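Search the boards Go Advanced search

Cleaning scratched plastic on thrift store finds, is it worth it?

Posted by Vallska

Hi all! I've caught the secondhand bug in a big way. Since February I've been bringing home old desk gadgets, radios and little storage boxes, and I love nearly all of them, but the shiny black plastic ones look terrible in daylight. Fine scratches everywhere. I've wiped them down with dish soap and they come up clean, just not any less scratched.

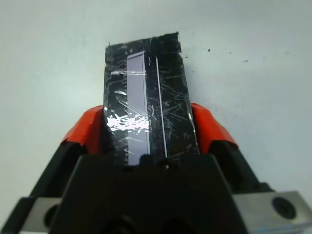
I've got a tube of plastic polish called Jondura that came in a box of odds and ends, and I have no idea if it's the right thing. Do I need sandpaper first? And how do you keep from rubbing off the printed lettering? I don't need showroom, I'd be thrilled with "nice from the couch." Thanks so much!

Prilia
Member, 3,034 posts

Oh, you are in for some fun! Polishing gloss black is my favorite job in the whole hobby.

Start with the fingernail test. Drag a nail lightly across a scratch. If it doesn't catch, skip the sandpaper and go straight to polish. If it does catch, you can wet sand, but go gently and start very fine. I wouldn't go coarser than 2000 grit on a first try, and a drop of dish soap in the water helps a lot.

Wash the piece and let it dry all the way (one speck of grit under your cloth and you're adding scratches, ask me how I know). Put painter's tape over any lettering, and over colored trim too. Then a pea-sized dab on a soft cotton cloth, small circles, light pressure, for around 20 minutes with breaks. Don't use a drill on it. Plastic gets warm fast and the shine turns to smears.

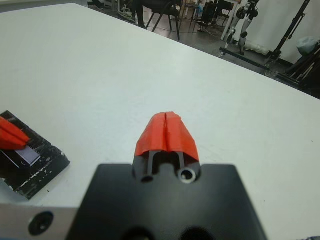 Wipe it off with a clean cloth and look at it under a lamp held low to one side. Overhead light hides everything! Do a second round if you still see haze. I usually stop after two. The deep ones will still be there, but they stop grabbing your eye once the fine ones are gone.

I haven't used Jondura, so try it on the underside first. If it leaves the spot dull, it's too coarse for a final polish and you'll want something finer after it.

One more thing, stay away from acetone and nail polish remover. They will melt some plastics right in front of you.

Isah
Member, 112 posts

toothpaste works fine, the plain white kind not gel. did my old alarm clock with it. rinse good or it dries in the seams

Vallska

Wow, thank you both! Did the fingernail test on everything and only one box catches, so that one can wait. Tried the Jondura on the bottom of a radio and it came up lovely, so I'm taping off the lettering tonight and doing the top. Prilia, the low lamp trick is brilliant, I found scratches I didn't know I had!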